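Plimano Lidded Storage Hamper: Four Months In

Posted 24th March
Filed under: Storage, Furniture, Things I Paid For Myself

I'll say up front that I don't trust the phrase "storage solution." A shelf is not a solution. A box is not a solution. You had a pile of stuff, and now you have a pile of stuff with sides. So when the Plimano hamper started showing up in every list of things that will fix your hallway, I rolled my eyes and closed the tab. Then the old plastic bin by our back door split down one corner, and I opened the tab again.

I bought the large one, in the color they call Oat, with my own money. It has been in daily use for four months. It holds towels, mostly, plus the dog's towel, which has its own opinions about where it belongs.

What it is

The Plimano is a fabric hamper over a wire frame with a lid on top and a lift-out liner. It comes flat in a box about the size of a board game for giants. The pitch is that it looks like a proper woven basket from across the room but folds away when you don't need it. I have never once in my life needed to fold away a hamper. I don't know who these people are who have laundry only in certain seasons.

The fabric is printed with a weave pattern. Let me repeat that, as the product page is careful about it: printed. From ten feet it passes. From three feet it looks like a photo of a basket wrapped around a pillowcase. If you are buying this for looks, go stand next to a real one first.
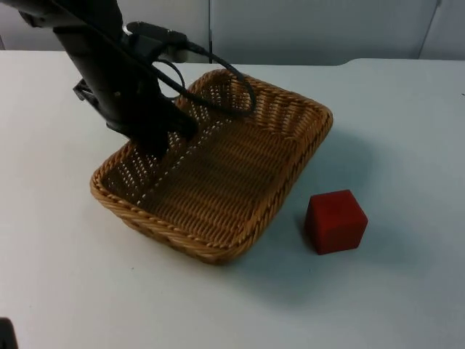 Rectangular wicker, the old-fashioned way.

Real wicker has its own problems and I'll get to those. But it has depth. Light does something on it. The printed version is the same flat beige at noon and at nine at night, and once you notice that the shadows in the pattern all fall the wrong way for your window, you will notice it every day. I did warn you.

Putting it together

The box says 5 minutes. It took me 40, and I am a person who owns more than one kind of screwdriver. The frame is four uprights and a lot of thin rods that hook into each other at the corners. The hooks are the weak part. Two of them were bent when I opened the bag, and I straightened them with pliers, which the instructions do not mention. The instructions are a single sheet of drawings with no words. In one drawing an arrow points at nothing.

Once the frame is up you pull the cover down over it like putting a sweater on a toddler. It fights you. The seams have to line up with the uprights or the lid won't sit flat, and the only way to find out is to do the whole thing, try the lid, swear, and start over. I started over twice.

To be fair, it has stayed together. Nothing has popped loose. It leans a little to the left if you load it unevenly, but so does every soft-sided thing I have owned.

The lid

I have a lot to say about the lid, and I'm going to try to keep it short.

The lid is a board inside a fabric sleeve, attached along the back with hook-and-loop tape. It does not stay open. You lift it with one hand and stuff towels in with the other, and if you need both hands for the towels, the lid comes down on your wrists. It doesn't hurt. It is just annoying in a way that adds up. In the reviews on the store page people call this "soft close." It is gravity.

I ended up taking the lid off in the second week and it now lives behind the hamper. So what I have, in practice, is an open bin with a board behind it. I paid extra for the lidded version. The one without a lid was $12 less.

The liner

This is the part I like, and I went in expecting to hate it. The liner is a plain cotton bag that hangs from the top rods on four loops. You unhook it, carry the whole thing to the washer, dump it, throw the bag in after, and hang it back up when it's dry. It has been through the wash more times than I can remember and it has shrunk a little, but it still reaches all the hooks. The handles are sewn with a proper box stitch. Somebody at Plimano cared about this bag, and I wish that person had been in the room for the lid.

One gripe. The loops come off the rods if you pull something out from the bottom in a hurry. You'll be digging for the one blue washcloth and the whole bag sags into the frame. Fix it when it happens and move on.

How it compares

I didn't want to review this in a vacuum, so I borrowed and dug out a few others and lived with them long enough to get annoyed by each.

The Lindemann is the solid one. Bent wood frame, canvas bag, no lid at all, and no pretending to be anything. It costs nearly double. It stood up straight when I leaned on it, which the Plimano does not. If I were buying again and had the money that week, I'd probably get the Lindemann, though the canvas gets fuzzy where it rubs on the frame, and I'd want to know what it looks like after a couple of years before I told anyone else to spend that much.

The Tritine is the cheap one. Plastic, molded to look like rattan, holes all over. It weighs nothing and you could hose it down in the yard. It also squeaks. Every time something touches it, it squeaks. I had it in the bathroom for a week in September, and I moved it to the garage, where it now holds balls. It's good at holding balls.

Then there is an ordinary wicker basket, which I bring up so often that a reader wrote in last year to ask if I was selling them. I'm not. They snag. Anything knit will catch on the inside sooner or later, and you'll find one long loop of yarn hanging off your good sweater. They creak when the heat comes on. They shed little bits on the floor that look like something you should be worried about. Dust gets down into the rows, and the only thing that gets it out is a stiff paintbrush and patience.

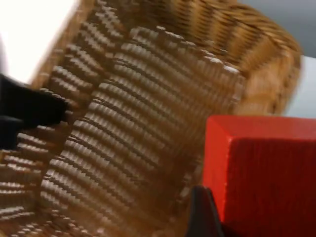
And even so, I have one that came out of a yard sale that has outlasted three of the modern kind. No hooks to bend, no tape to fill up with lint, no arrow pointing at nothing. I keep magazines and extension cords in it. A liner would solve most of the snagging, and a liner is just a bag. You can make one out of a pillowcase in an afternoon if you don't look too hard at your hems.

That's my trouble with the Plimano. The best part of it is the one part you could add to almost anything else.

Damp

I want to mention this separately as it's the question I get asked most about fabric hampers. Yes, it will smell if you put wet towels in it. They all will. The Plimano page makes a claim about "breathable sides," and I suppose they are, in the way that a shirt is breathable. I left a wet dog towel in the bottom over a weekend by mistake and had to air out the whole thing on the porch. The smell left the liner after one wash. It stayed in the outer cover for another week, and the cover is spot clean only. I don't understand a hamper cover that can't be washed. I wrote to the company to ask about it and got an auto reply and then a coupon.

Delivery and the store

I ordered through Badham, the home store, and not from Plimano direct, mainly to use up a gift card. It came on time. One corner of the box was crushed, and I suspect that explains the bent hooks, so I'll go a little easier on Plimano for that. Badham offered a partial refund or a full swap. I took the partial refund as I had already straightened the hooks and could not face that cover again.

Check the return window if you order from them on sale. The sale items have a shorter one and it is written in very small gray type.

Who it's for

If you rent, move a lot, and really would fold it flat, then fine. It does fold flat. I tried it once for this review and it went back in the box with some kneeling. If you want the look of a basket, buy a basket. If you want something to last, I'd save up for the wood one or go poke around yard sales with cash in your pocket.

Skip the lid either way.

Good: the liner, the handles, light enough to carry upstairs with one arm
Bad: lid, printed weave, cover can't go in the wash, hooks bend
Would I buy it again: at the no-lid price, on sale, maybe

I'll update this in the fall if the frame gives out. The left side is starting to look tired already - could be the floor, our hallway isn't level - so I've put a folded coaster under that corner for now.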